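Derkidholm town library will keep its evening hours through the winter

By Kulap Somboon

The public library in Derkidholm will stay open until eight in the evening for the whole winter. The town council decided this at its September meeting, after a discussion that took longer than most people in the room had expected. The vote was taken shortly before ten at night, when half of the chairs for the public were already empty.

Last spring the council wanted to close the library at five. The reason was the cost of heating and of the second shift at the front desk. According to the budget paper, the evening hours cost the town 2776 a month in the cold part of the year. The paper did not say how many people come in those hours, and this was the main complaint of the readers who wrote to the council.

They wrote many letters. The town clerk received 48 of them before the summer break and read parts of four at the meeting. One was from a nurse who finishes work at six and takes her son to choose books on the way home. Another was from a retired bus driver who reads the newspapers in the evening, when the big table by the radiator is free.

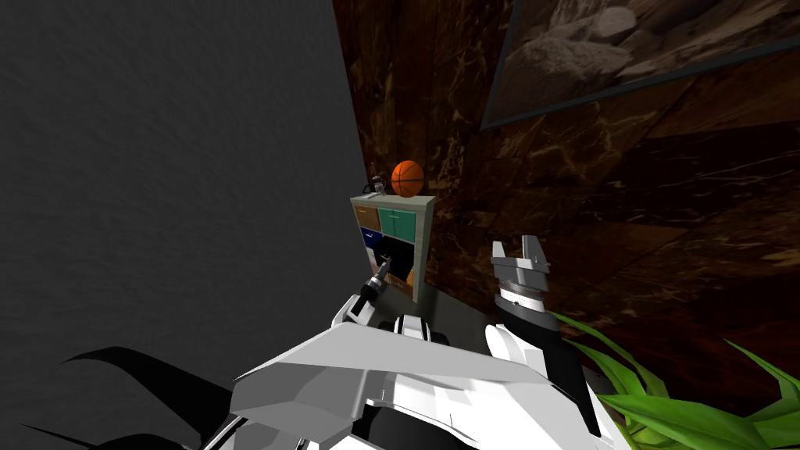
Issue 658, page 3

The library itself also prepared some numbers. In the first week of September the staff wrote down each visitor who came in after five o'clock. On the quietest evening there were 60 visitors. The head of the lending desk, Malin Idell, told the council that she was surprised by this, because she works mostly in the mornings and had believed that the evenings were almost without people.

"I was one of those who said we could close earlier," she said. "Then I saw the sheets, and I changed my mind."

Not all members of the council agreed. Two of them said that the town has to save money somewhere and that the road to the ferry landing has waited for repair since two winters. One proposed to keep the evening hours only twice a week. This proposal was put to a vote first and did not pass. The full evening hours were then accepted with a majority of three.

Some things will change anyway. From October the upper reading room will close at six, and readers who are sitting there will be asked to move down to the ground floor. In this way the heating upstairs can be turned down for the night. The local history shelves are upstairs too, so anyone who wants to use them in the evening must ask at the desk before six and have the books brought down. The copy machine will also be moved to the ground floor, next to the stairs. The price for a copy stays as it is.

The children's section keeps its present hours. The story hour, which was in the afternoon, will begin at half past five, so that parents who work can bring their children. It will be given in two languages every second week. For the Thai readings the library works together with the Thongdee bookshop on the harbor street, which has lent picture books for this purpose before and has now offered to lend more of them.

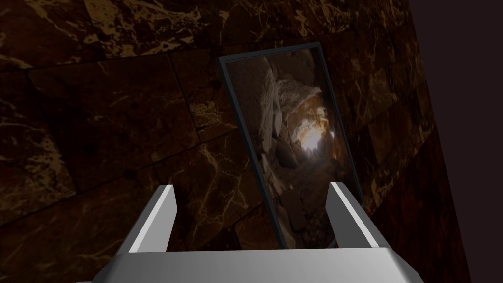
The council also spoke about the return box outside the entrance. It has been broken since the storm in early summer, when water came in and a number of books were damaged. A new one with a better lid has been ordered from Fellon, the metal workshop behind the old dairy, and should be in its place before the first frost. Until then readers are asked to return books inside, at the desk, and not to leave them in bags by the door. Two bags were left there last month in the rain. The borrowers will not have to pay, but the library would like to have no more of such bags.

For late books the rules are the same as before. A reader gets a first notice by mail or by telephone, and a fee is charged only after the second one. Miss Idell reminded the meeting that a loan can be made longer by telephone, and that the line is now answered until closing time. Before, it was answered only until four, and many readers still think it is so.

The money for the evening shift is secured until the end of March. After this the council will look at the visitor numbers again. The staff will go on with their sheets during the winter, one week in each month, and the results will be hung on the board by the entrance where everybody can read them.

A reader in the public seats asked if the library could open also in the mornings of the holidays between Christmas and New Year. The chairman answered that this was not on the agenda, but that the question can be sent in writing to the town office. The reader said she would send it the next morning.

The new timetable can be picked up at the front desk and at the town office. It will also be printed on the back page of our next issue, together with the winter hours of the swimming hall and the ferry.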